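Narden Recipe Notes

Hi! I've been typing up home cooking notes from the town of Lenddale for a good while now, and this is the lot of them in one folder. There are 2197 notes so far, all in plain text, one per file.

What's in a note: a title, the ingredients as the cook wrote them, the steps, and a "heard from" field (often blank, sorry).

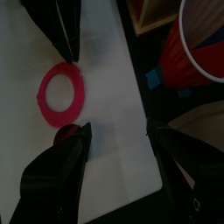 Pink-red ring on a white surface.

I kept the odd spellings. If a card said "tomatos" then so does my file, and there's a cleaned-up copy in the folder called tidy if that drives you nuts. 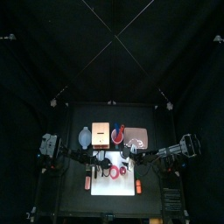
Words and typing: the Narden notes maintainer

Measures were the hard part! A "cup" in the older Lema cards is a teacup, and I only caught on after I'd typed up 108 soups. Those are tagged old-cup now, and I left the amounts alone. 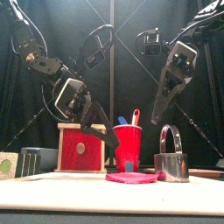 The baking cards are in better shape, mostly thanks to oven temperatures being written down (all Fahrenheit). Eight of them have no baking time at all, so just keep an eye on the cake.

To search, use Hidari, my little script. Type a word, get a list of files. It's slow past 500 hits and I haven't fixed that yet.

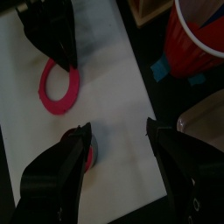
Ring on the white sheet, dark tabletop underneath.

Known gaps: hardly any fish, way too many pickles. I'm adding a batch in November, and corrections are welcome before then. Use the notes however you like, just keep the "heard from" line with them.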